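Greifer drückt Kekspackung platt, Brille rutscht weg - was würdet ihr ändern?

Frage von Pullness
Kategorie: Basteln & Werkstatt > Robotik

Hallo zusammen, ich baue seit Oktober in unserer Gemeinschaftswerkstatt an einem kleinen Arm, der Krimskrams vom Tisch aufnehmen und in eine flache Schale legen soll. Das Projekt heißt Busus (fragt nicht), der Greifer hat zwei Backen und ein Servo. Feste Sachen klappen super! Aber sobald etwas nachgibt, drückt er einfach weiter, und bei dünnen Sachen wie einem Brillenbügel rutscht er ab. Geschlossen wird stur auf Position 379, egal was dazwischen liegt. Hat jemand eine Idee, ohne dass ich gleich alles neu kaufen muss?

Cabral
Stammgast, 167 Beiträge

Der feste Endwert ist dein Problem. Lies den Strom vom Servo mit und halte an, sobald er über eine Schwelle geht, dann ist es egal, wie dick das Teil ist. Ich hab bei mir mit sehr kleinen Schritten angefangen, immer 6 Einheiten zu und dann messen. Das ist langsam, aber die Chipstüte bleibt heil :) Und kleb Moosgummi auf die Backen, am besten das weiche aus dem Bastelladen. Die Schwelle für Pappe und für Folie würde ich getrennt speichern, eine für alles hat bei mir nie gepasst.

Vustance

Größeres Servo nehmen.

Pullness
schreibt dazu:

Danke Cabral, das mit dem Strom probiere ich heute Abend! Größeres Servo hilft mir beim Zerdrücken wohl eher nicht, oder? Mein Testtisch sieht momentan so aus, mit Karodecke, Brille und Schale rechts beim Greifer, hinten die Snacktüte, der Rasierer im Blister und die Farbpalette:
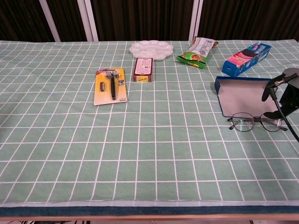
Lesezeit: 2 Min.

Cabral

Ah, die Brille liegt ja direkt vor der Schale. Ich würde sie zum Testen ein Stück weiter nach vorne legen, da ist doch massig Platz auf der Decke. Und schau mal nach dem Kabel am Greifer, das hängt ziemlich weit runter. Mach einen Klettstreifen dran, sonst fegt es dir irgendwann die leichten Sachen weg - bei mir war es ein Teelicht. Den Rasierer würde ich am Rand der Karte greifen, an der glatten Plastikhaube verliert Moosgummi schnell den Halt.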